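Tidy tips from the Astlow open day

I went to the robot open day on Saturday and came home with storage ideas! Valentina Troncoso's crew sort caps and small stuff all day long, so they know bins.

Buy clear ones with a molded handle and a low front, and stand them side by side (mine were 16 dollars the pair). Keep knit and fuzzy caps away from rough shelf edges, and push the crown out with your fist before putting them away. 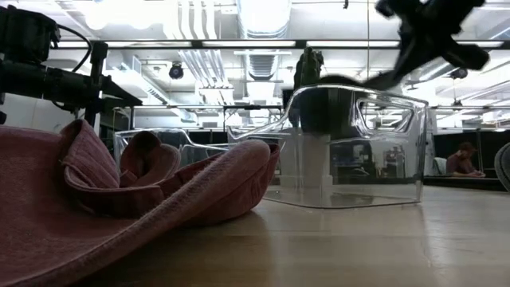

A pink cap and two clear bins on the demo table.

Next open day is in March. Go early!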